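Grestix Publishes Results of Its Household and Shop-Floor Chore Trial

Company says machines are ready for a small part of the work, and gives the numbers for the rest

GORA, Tuesday, August 27, 2024 – Grestix, a developer of handling equipment for small businesses, today published the results of its first long trial on everyday chores. The trial asked a question which the customers of the company bring to almost every meeting: can a machine already do the simple work in a home or on a shop floor, and can it do this work without a person standing next to it?

The answer of the company is that it can do a part of it. During the trial, the test machines made 742 attempts at chores taken from kitchens, laundry rooms, packing tables and small workshops. The best result was reached in moving rigid items of known shape from one fixed place to another, where 94 percent of the attempts were completed without help. The weakest result was reached in folding clothes, where the figure was 40 percent. All other groups of chores are between these two values.

Grestix wants to say clearly that the higher figure should not be read as a promise for a whole working day. A machine that fails a few times in a hundred still needs somebody to come and correct it, and in a small shop this somebody is often the owner, who bought the machine in order to be free for other work. For this reason the company has decided to report also how long a person was needed after each failure, and this part is given the same space in the report as the success rates.

How the trial was made

The trial was carried out at the Grestix test rooms in Gora and at the packing hall of Olatunji, a family-owned supplier of kitchen goods and table linen. Olatunji gave access to its real packing tables during normal hours and selected the products that were handled. The products were not changed or marked to make them easier for the machines.

Each chore was first done by hand by people who use the same gripping tool as the machine. From these demonstrations the control software, which has the name Grarka, learned how to approach an item, how to close on it and where to put it. After this the machine made its own attempts. An attempt was counted as completed only when the item was in the correct place, was not damaged, and no person had touched either the item or the machine.

The chores were divided into five groups: moving rigid items, sorting mixed items, wiping surfaces, closing and labeling boxes, and folding clothes and linen. In every group the conditions were made a little more difficult from week to week. Lamps were switched to another position, items were turned, and the tables were exchanged for tables of another color or material.

What worked and what did not

Moving rigid items was, as expected, the strongest group. Cups, jars, boxed goods and hand tools were taken and placed with good repeatability. The failures came mostly from items standing too close together, so that the fingers had no room to enter between them. A person solves this by pushing one item to the side with the back of the hand. The machine did this only in a few cases, and it was not something the engineers could rely on.

Sorting of mixed items gave results that depended very much on what was in the box. Spoons and forks were separated well if they were spread out. When they lay on top of each other, the machine often lifted two together and put both in the same compartment. The team at Olatunji remarked that a new employee makes the same mistake on the first morning, but not on the second.

Wiping was more difficult to judge than the company had planned. The movement itself is simple, and the machine performed it well. To know whether the table is clean is another task. In the first weeks the machine wiped the same area many times and left a corner untouched. A later version of the software keeps a record of the area already covered, and this helped, but dried stains were still left behind in many attempts.

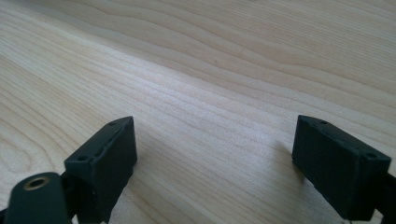
Thin and flat items are the group where Grestix expects to spend most of its engineering time in the coming year. A label, a sheet of paper or a single napkin has almost no height, and the fingers must come down very near to the table to get hold of it. The camera on the tool must find the edge of the item first, and the background makes a big difference here. A pale wooden tabletop with long wavy lines of grain, and with finer parallel lines running through the middle, offers the software a lot of edges that belong to no item at all. In the trial the machine sometimes closed its two black fingers on a line of the wood and lifted nothing. On plain gray tables the same software made this mistake less often. The company did not remove the wooden tables from the trial, as many customers work on such tables and do not plan to replace them.

Closing and labeling boxes gave a middle result. The flaps of a box were folded correctly in most attempts when the cardboard was new. Older cardboard, which is already soft at the folds, opened again before the tape was applied. Labels were placed straight when they had been taken from the roll correctly, and the taking was the more difficult half of the chore.

Folding was the weakest group. Towels and square napkins were folded in an acceptable way, but slowly. Shirts were completed only when they were laid out flat by a person before the start. When a shirt was given to the machine as a heap, it usually could not find the sleeves. Grestix does not offer folding as a function to customers at this time and has no date for it.

What a person still has to do

In the median case a person needed five minutes to bring the machine back to work after a failure. This includes walking to it, understanding what went wrong, clearing the table and starting again. The time became shorter when the same person had already seen the same failure before. In the home-like rooms it was longer than in the packing hall, mainly for the reason that things had fallen on the floor or behind furniture.

The company also looked at the work before the start. A table had to be cleared, the items had to be brought, and the machine had to be told which chore was next. For short chores this preparation took longer than doing the chore by hand. Grestix therefore advises households not to expect a saving of time from a machine of this type today. For packing tables, where the same chore is repeated for hours, the advice is different – there the preparation is done one time, and the company sees a real use already now.

Employees at Olatunji were asked for their opinion after the trial. Most of them wanted to keep the machine for placing jars into dividers, a chore that is hard for the wrists. They did not want to keep it for labels. Several of them asked for a louder signal when the machine stops, as it had been standing still for some time before anybody noticed it.

Next steps

A second trial will begin in October at the same two locations. It will include more table surfaces, among them dark wood, glass and patterned oilcloth, and a larger share of thin items. Grestix will also test finger pads with a softer front face, which should make it possible to press lightly on the table without damage to the pad or to the surface. The division into groups and the rules for counting an attempt will stay the same, so that the two trials can be compared.

Olatunji will continue to use one machine for jars in its packing hall in the time between the trials. The failures from this daily use will be recorded and added to the next report as a separate chapter.

The full report contains the results for each group of chores, the list of items and a description of all types of failure. It can be requested without charge from the Grestix press office in Gora. Video recordings of completed and failed attempts are available to journalists on request. Visits to the test rooms are possible on working days after registration.

About Grestix

Grestix develops gripping tools and control software for packing, sorting and similar handling work. Its customers are mainly small and medium-sized businesses. The company has its offices and its test rooms in Gora. Grarka is the control software of Grestix and is delivered together with its gripping tools.

Press contact

Grestix Press Office, Gora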